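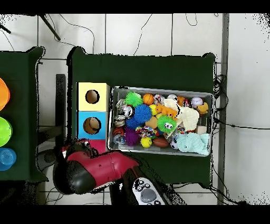 Mixing and pouring stone models: bench tips

These are the bench notes we give to new starters at Tirard, tidied up a bit. They cover gypsum only. Resin dies and printed models are on their own page.

Storing the powder

Keep stone in a tub with a proper lid. The bag it comes in is fine for transport and no good after that. Powder that has picked up moisture sets at odd speeds, sometimes faster and sometimes slower, and you won't see it by looking. If there are hard lumps in the tub, throw it out or keep it for bases.

Don't top up a half-full tub. Finish the old powder, wipe the tub out dry, then fill it. Write the opening date on the lid with a paint marker, as ordinary felt pen rubs off within a week.

In February the storeroom here gets humid, so the die stone moves to the cupboard beside the furnace. Plaster can stay where it is.

Roll a closed tub on the bench before you scoop. Heavier particles settle while it stands, and the top layer won't behave like the bottom.

Measuring

Weigh the powder and measure the water. Mixing until it looks right is how you end up with two models from the same impression that don't match. For our yellow die stone (Wokier, stock code 2903) the card on the wall gives the ratio. If the card and the bag disagree, go by the bag and tell Roel so he can change the card.

A 50 ml syringe is easier to read than the measuring jug for single dies. Keep one just for water and mark it with tape. Rinse it and leave the plunger out overnight or it sticks.

Use water at room temperature. Warm water shortens the working time, and so does water from the model trimmer, which has fine gypsum in it. Slurry water is handy if you want a mounting plaster to go off quickly, but never use it for a master model.

Distilled water is worth using for dies if your tap water is hard. For study models it makes no difference that we have been able to find.

Mixing

Water goes in the bowl first, powder second. Sprinkle the powder in and let it soak before you touch it with the spatula. Then stir by hand until there are no dry patches, scrape the sides, and only then put the lid on and start the vacuum.

Check the seal on the lid every morning. A crumb of set stone on the rim is enough to lose the vacuum, and you'll have bubbles all over the occlusal surfaces. A little petroleum jelly on the seal once a week keeps it soft.

If you're mixing by hand, wipe the mix against the side of the bowl instead of whipping it. Whipping puts air in. A bowl with old stone stuck to it will speed up the set, so flex it clean before each mix.

Don't add water to a mix that has started to thicken. Bin it and weigh out another.

Getting the impression ready

Rinse under running tap water, shake off, and disinfect for the time on the bottle. Leaving it in longer doesn't make it cleaner and can distort alginate. Rinse again afterwards.

Alginate should be poured straight away. If it has to wait, wrap it in damp paper towel inside a sealed bag - damp, not dripping. Silicone can wait, and some addition silicones need to wait, so read the sheet for the one the surgery uses. Pouring too early over one that is still giving off gas leaves a pitted surface that looks a lot like poor mixing.

Blow out pooled water with a gentle stream of air, but leave alginate looking slightly shiny. For silicone, a light spray of surfactant helps the stone run into narrow preparations. Blow off the excess. Puddles of surfactant give you a soft, chalky margin.

Pouring

Set the vibrator low. The mix should creep. If it's jumping, turn it down. The old Wuyts unit at the end bench runs strong even on its lowest setting, so fold a towel over the plate.

Start at one end of the arch, behind the last molar, and add small amounts at the same spot. Let the stone push the air along in front of it. Watch it go down into each tooth before you add more. For a single thin lower incisor, carry a drop in with a small brush.

Once the teeth are full, switch the vibrator off and add the rest with the spatula. Leave the surface rough with a few blobs on it if you're going to put a base on later. Don't turn a fresh pour upside down onto a wet base. The stone slumps away from the teeth and the water rises to the surface you care about most.

Setting and separating

Leave it alone until the heat has gone out of it. Stone warms up as it sets, and a model that still feels warm is weaker than it looks. Our rule is an hour for alginate pours. Leaving alginate on overnight is bad for the surface, because it dries out, shrinks and can snap teeth off.

Run a knife around the tray to free any stone that has locked over the edge. Lift straight up along the long axis of the teeth. If there's a lone standing tooth, cut the alginate away from it first. Danuta Krawczyk puts a short piece of pin into long isolated teeth during the pour, and it saves a lot of glueing.

Trimming

Soak a dry model in slurry water for a few minutes before it goes on the wheel. It stops the sludge from sticking to the teeth. Don't use clean tap water for soaking, which slowly dissolves the surface.

Keep the water on while the wheel is turning and leave it on for a bit after. Safety glasses on, sleeves up. Use both hands and light pressure.

Rinse the model straight after trimming with a soft brush. Sludge that dries in the fissures has to be picked out under the microscope, and you'll take some of the fissure with it.

Small repairs

Bubbles on a non-critical surface can be flicked off with a blunt scaler. A bubble on a margin means a new pour, or a new impression.

Fill small voids in the base with a fresh thin mix after wetting the area. Dry stone pulls the water out of the patch and it falls off.

For broken teeth, use thin cyanoacrylate, one small drop on one side only. Try the fit dry first and brush out the dust.

Sinks and waste

Nothing with gypsum in it goes down the sink without passing through the trap. Scrape bowls into the bin while the stone is set and crumbly. The trap at Brivville is emptied on Fridays, and replacement buckets are stock number 328. Write the date on the new one.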